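Mevthorpe Allotment Association
Minutes of the site meeting, August

Present: A. Tănase (chair), F. De Haan, D. Prins, W. De Smet (minutes)
Apologies: M. Mulder

1. Previous minutes
Agreed, with "Orklow Lane gate" corrected to "Orklow Lane stile" in item 4.

2. Water supply
The meter reading shows use up on last summer. DP has traced a leak to the joint below the lower standpipe. Brouwer have quoted 84 pounds for the repair. Accepted. The supply will be off from 2 p.m. on the day of the work; notice to go on the board.

3. Storage tank
FDH compared tanks of 1000 and 3000 litres. The larger needs a concrete base. Smaller tank preferred. FDH to obtain a delivery price.

4. Vacant plots
Plot 2 has been given up. It will be offered whole to the next person on the waiting list. Brambles on the north side to be cut before handover.

5. Bonfires
No fires before October. Rule unchanged.

6. Any other business
WDS asked that hoses be drained and coiled after use. Noted.

Meeting closed 8.40 p.m.

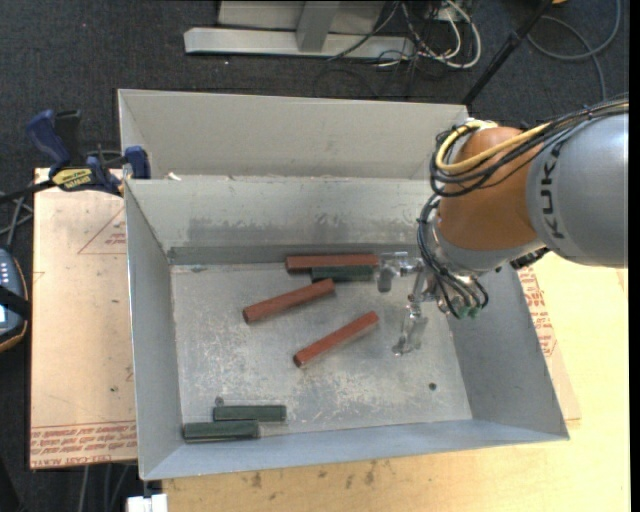
Reddish-brown and dark green rods in a grey metal bin.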